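Murnetti 2883 Folding Shopping Cart Review
Posted Mon 6 December in Carts and Carriers

The Murnetti 2883 is a two-wheel upright shopping cart with a folding aluminum frame, a removable fabric bag and a telescoping handle. It is sold as an everyday cart for people who do their grocery shopping on foot, and it sits in the middle of the Murnetti line, above the fixed-frame model and below the stair-climbing one with the triple wheel clusters. I bought mine at the regular price from Yeo, the hardware store, and have used it for eight months. It replaced a Hollham Porter, which had a steel frame and a cracked axle cap by the time I gave up on it.

Most of what follows compares the two. The Hollham is the cart I know best and the one that most readers ask about.

What is in the box

The cart ships partly assembled. The frame and handle come as one piece. The wheels, axle, foot bar and bag are separate. Hardware consists of two push nuts, two washers, a pair of bolts for the foot bar and a small open-end wrench that is too soft to be of use. Have a real wrench ready before you start.

Assembly is straightforward except for the push nuts, which go on once and do not come off without damage. The instruction sheet shows the washer on the outside of the wheel in one drawing and on the inside in the next. Outside is correct. If it goes on the inside, the hub rubs against the frame tube and you will have to cut the nut off to fix it. Murnetti sells replacement nuts, but only as part of an axle kit.

Frame

The frame is round aluminum tube with plastic joints at the folding points. The joints are the part I was most doubtful about, and so far they have held up. There is a small amount of side play at the lower pair, enough to feel when the cart is empty and not enough to feel when it is loaded. The play was there on the first day and has not grown.

The foot bar is a single bent piece and stands a little proud of the wheels, so the cart leans back slightly when parked. This is good for stability. It also means the foot bar catches on curbs if you pull the cart up at too steep an angle. Lowering the handle one stop before a curb takes care of it.

Finish is a gray powder coat. It has chipped where the bag hooks rest on the top rail and nowhere else. The Hollham was chromed and looked better for the first year, then rusted from the inside of the tubes outward. Aluminum does not do this, and that alone would decide the matter for anyone who keeps a cart on a porch or in an unheated hallway.

Folding

Folding takes one hand and one foot. Step on the foot bar, pull up on the red tab under the handle, and push the handle down. The frame collapses flat against the wheels. With the bag on and empty, the folded package stands by itself against a wall, but it will not stand free. The Hollham would stand free when folded, thanks to its wider base, and I miss that in a narrow closet.

The red tab is the weakest point in the design. It is molded plastic on a wire spring, and the spring has no guard. Grit gets into the slot and the tab stops returning fully. When that happens the frame can be opened without the latch being engaged, and the only sign is that the tab sits lower than it should. Check it by eye each time until you have the habit. A short blast of compressed air clears the slot. Oil makes the problem worse, as it holds the grit in place.

Bag

The bag is coated polyester with a drawstring top and a flap. It hangs from three points: two hooks at the top rail and a strap at the base. The hooks are open, and the bag can jump off one of them if the cart drops hard off a step while it is full. I closed mine up slightly with pliers.

Inside there is a stiff base board in a sleeve. It can be taken out for cleaning and should be, as the sleeve holds water. The coating is on the inside face of the fabric, so spilled milk wipes off easily but rain soaks into the outer face and takes overnight to dry. The flap sheds light rain. In steady rain the drawstring opening leaks at the back corner nearest the handle, where the cord leaves the channel.

There is one outer pocket, at the back, facing the person pulling. It takes a folded umbrella or a flat item such as a newspaper. It is not closed by anything. The front of the bag has a loop whose purpose is not given in the instructions. I use it for a padlock.

Stitching is double along the base seam and single elsewhere. One side seam has started to pull at the top, where the drawstring channel meets the hook reinforcement. A few passes with heavy thread stopped it. Replacement bags are available, and the bag from the fixed-frame model fits if you do not mind losing the flap.

Handle

The handle telescopes to two heights. The upper one suits a tall adult. The lower one is really only for curbs and for storage. There is nothing in between, and a shorter person would find the upper stop too high for comfortable pulling and the lower one too low. The Hollham handle did not adjust at all but was fixed at a height that suited more people.

The grip is foam over plastic. Foam grips on carts wear through at the palm, and this one has begun to. Bicycle handlebar tape is a cheap and better replacement.

Wheels and bearings

The wheels are the reason to buy this cart. They are eight inches across, with a solid rubber tread bonded to a nylon hub, and they run on sealed bearings made by Kusik. Most carts at this price use a plain plastic bushing turning directly on the axle. A bushing is fine when new. It wears oval under load, and after that the wheel wobbles, the tread scuffs on one side, and the cart begins to pull off line.

After eight months the Kusik bearings have no play I can detect by hand. Spun off the ground, each wheel coasts freely and stops without settling to a heavy spot. The seals are the contact type, so there is some drag when the cart is new. It goes away with use.

Tread wear is even. The rubber is softer than on the Hollham and picks up small stones, which click on hard floors until you pry them out. On supermarket tile the cart is close to silent. On rough asphalt there is a low hum. Brick sidewalk is the worst surface for it, and a full load of glass jars should be packed with something soft between them. 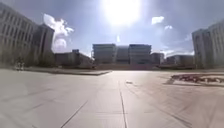
Joints between paving slabs are a better test of a cart wheel than most people expect. A small hard wheel drops into each joint and climbs out again, and the shock goes up the frame to the wrist. The larger wheel on the 2883 bridges a narrow joint almost completely. With a half load there is a soft tick at each one and no tug at the handle. With a full load the tick is duller and you can feel the base board shift in its sleeve. The Hollham, with its smaller and harder wheels, rattled enough on the same kind of surface that I used to carry eggs by hand.

Tracking is also better. Both wheels turn independently on a fixed axle, and with the load packed evenly the cart follows in a straight line with two fingers on the grip. Pack the heavy items on one side and it will drift that way. This is true of every two-wheel cart I have used.

The narrow track of the wheels does count against it on side slopes. On a driveway apron that tilts toward the street, a tall load will try to tip outward. Keep cans and bottles at the bottom and against the frame side, and hold the handle lower than feels natural.

Load

Murnetti gives a load rating on a sticker under the base. I have not tried to exceed it. At what I would call a full week of groceries for two people, the frame does not bend visibly and the handle does not creep down. Stairs are possible one step at a time with the wheels against the risers, but a person who faces a full flight every day should look at the triple-wheel model.

Cold weather

The foam grip stiffens in the cold and the handle tubes get harder to slide. Last January I was still using the Hollham, so I can only report on the 2883 through late fall. I will add a note once it has been through road salt, which is the thing most likely to find its way past a bearing seal.

Parts and service

Wheels, bags, axle kits and the handle assembly are listed as spares. The red tab and its spring are not, which is a poor decision given that they are the parts most likely to fail. I wrote to Murnetti to ask and was told the tab is replaced only as part of a complete frame. Yeo carries the axle kit on the shelf and will order the wheels.

Ratings

Wheels and bearings: excellent
Frame: good
Bag: fair, let down by the open hooks and single stitching
Latch: poor
Handle: fair for tall users, poor for short ones
Spares: fair

Recommended for flat routes with mixed pavement and for anyone who has worn out a set of plastic bushings. Shorter users should try the handle in the store before paying. If Hollham ever fits a sealed bearing to the Porter and builds the frame in aluminum, I would go back to it for the handle height and the wider base.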